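Väisänen組立所における受け渡し作業の自動化

Väisänen組立所における受け渡し作業の自動化(Väisänenくみたてじょにおけるうけわたしさぎょうのじどうか)は、樹脂部品の組立と検品を請け負う小規模な作業所Väisänenで進められた、双腕ロボットの導入とそれに伴う職場の変化をいう。所内では導入された設備一式を「Kasetti」と呼び、この呼び名が取り組み全体を指して使われることも多い。

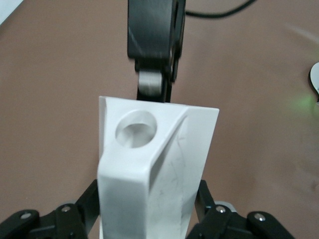 概要

Väisänenは、住宅設備や事務機器に組み込まれる樹脂部品を扱う作業所で、従業員は12人である。自社で成形は行わず、届いた部品の向きをそろえ、傷や欠けを見て、治具に納め、次の工程へ渡すまでを仕事としている。言葉にすればこれだけのことだが、部品をひとつ手に取り、もう一方の手に持ち替え、裏返してまた置くという動作は一日じゅう続くもので、長く勤める人ほど手首や親指の付け根に覚えのある痛みを抱えていた。

Kasettiが受け持つのは、この持ち替えの部分である。一方のグリッパーが白い樹脂のブロックを両側から挟んで保ち、もう一方のグリッパーが上から近づいて受け取る。人の手であれば考えるまでもない動きであるものの、面が斜めに切られ、くぼみや溝のある部品では挟む位置がわずかにずれただけで姿勢が変わってしまうため、導入時の調整はほとんどこの一点に費やされたといってよい。

導入の経緯

きっかけは、組立班の班長を長く務めたTyyne Savolainenが手首を痛め、しばらく持ち場を離れたことにある。復帰にあたって仕事の割り振りを見直す話し合いがもたれ、そのなかで、検品の目は人に残し、持ち替えだけを機械に任せられないかという案が出された。経営を引き継いだばかりだったNiilo Savolainenは、当初この案にあまり乗り気ではなかったと伝えられる。扱う部品の種類が多く、ひとつの品目が続く期間も短いことから、専用機を据えても元が取れないと見ていたためである。

相談を受けた設備業者Givanceは、専用機の代わりに汎用の腕を二本並べ、品目が変わるたびに動作を教え直す方式を提案した。担当のTomos Morganは試験の期間中ほぼ毎日作業所に通い、班の人々と並んで座り、部品の持ち方をひとつずつ教わったという。動作の記録と呼び出しにはNiltixというソフトウェアが用いられている。試験は5月に始まり、2024年12月23日から通常の作業に組み込まれた。

試験期間に行われた受け渡しは3374回で、そのすべてについて班の誰かが結果を帳面に書き留めている。この帳面は今も休憩室の棚にあり、油染みのついた頁には「朝は滑る」「溝を右に向けると素直」といった走り書きが残っていて、あとから加わった人の手引きとしても読まれている。

作業の流れ

部品は浅い箱に入って届き、まず人が目で見て、明らかな割れや変形のあるものを除く。残ったものを作業台の所定の位置に置くと、片方の腕が取り上げ、もう片方へ渡す。受け取った腕は向きを改めて治具に納め、最後にもう一度、人が表面を確かめる。樹脂の表面につく薄い擦れの跡をどこまで良品とするかは納め先ごとに違い、その判断は現在も検品の担当者に任されている。

教え直しは、新しい品目が入るたびに行われる。初めのうちはMorganに来てもらっていたが、のちには班のうち6人がひととおりの調整を自分たちでできるようになった。なかでもCatrin Prydderchは、部品を手の中で回してみて挟みやすい面を見つけるのが早く、難しい形が届くと決まって声がかかる。

働く人への影響

導入によって職を離れた者はいない。これは計画の段階で書面にして約束されていたことで、持ち替えに充てられていた時間は、検品、箱詰め、それに教え直しの作業へと移された。手首の不調を訴える声は少なくなったと班では受け止められているが、作業所として調査をしたわけではなく、持ち場の交代を増やした時期とも重なっているので、どちらの効き目であるかははっきりしない。

一方で、戸惑いもあった。それまでは隣の人の手の速さに合わせて自然に生まれていた仕事の調子が、腕の動きに合わせたものになり、話をしながら手を動かすことが減ったという感想が複数の従業員から出ている。古参のOrvokki Saarelaは所内報に寄せた文章で、「楽になったのは本当です。ただ、一日が前より静かになりました」と書いた。この文章はちょっとした反響を呼び、午後の休憩を全員そろって取るように改めるきっかけとなった。

賃金の扱いも話し合いの種になった。動作を教える仕事を新しい技能と認めるかどうかで意見が分かれ、数度の協議を経て、教え直しを受け持つ者には手当がつくことになった。ただし、検品だけを続けたいと望む人も少なくなく、その熟練に見合う手当がないのは釣り合わないという指摘があり、こちらは引き続き協議されている。

課題

薄いものや、やわらかく撓むものの受け渡しは今も不得手で、こうした品目は従来どおり手作業で行われている。また、調整のできる人が同じ日に休むと品目の切り替えが滞ることがあり、教え方そのものを書き残す作業が帳面の続きとして進められている。新しい帳面は二冊目に入り、表紙にはTyyne Savolainenの字で品目の索引が貼られている。

関連項目

双腕ロボット
検品
多品種少量生産
職務の再設計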